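How to find the archetypes in a folk tale

Most folk tales can be read in an evening, and most of them hold up well to a simple archetype reading. You need a printed copy of the tale, a pencil and a couple of hours. The method below is the one I use with my evening reading group in Rullberg. It was last revised on Jul 3, 2021.

Step 1: Choose a short tale

Anything under 2,000 words will do. Longer tales tend to be several stories stitched together, and the figures change their roles halfway through. I use "The Miller of Fumora" as the working text on this page. A miller's daughter is sent to fetch back her father's shadow, which he has sold to a pedlar.

Step 2: Read it once without marking anything

Read at normal speed, aloud if you can. Afterwards write down the one moment you remember best. In the Fumora tale most readers pick the door under the mill, which the daughter has been told never to open.

Step 3: List the figures and what they do

Write a verb beside each figure before you write a noun. The pedlar offers, tempts and vanishes. The grandmother warns, then helps. If you start with labels such as "trickster" or "wise old woman", you will bend the story to fit them.

Include animals and objects if they act on anyone. The shadow counts as a figure here, as it speaks twice.

Step 4: Mark the thresholds

A threshold is any place where a figure passes from the known part of the story into the unknown part. Forest edges, rivers and wells are common, and so are ordinary things about the house: a cellar hatch, a chest, a cupboard with its doors standing open. Underline each one and note who crosses it, and who refuses to.

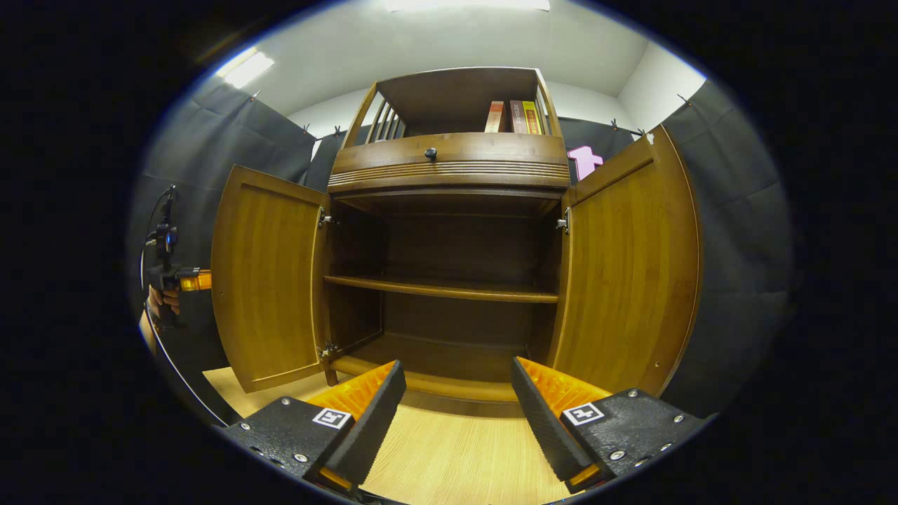
Step 5: Match figures to archetypes

Now use the nouns. Pencil in hero, shadow, helper, trickster or ruler where the verbs support it. One figure may carry two roles — the pedlar is both trickster and, by the end, a sort of teacher. Leave a blank where nothing fits.

Step 6: Compare a second version

Find another telling and repeat steps 3 to 5. In the Mtshali retelling the grandmother is gone and a heron gives the warning. The helper's role has stayed put while the figure has changed, so mark the role as secure and the figure as variable.

Keep both sheets together with the title and source at the top.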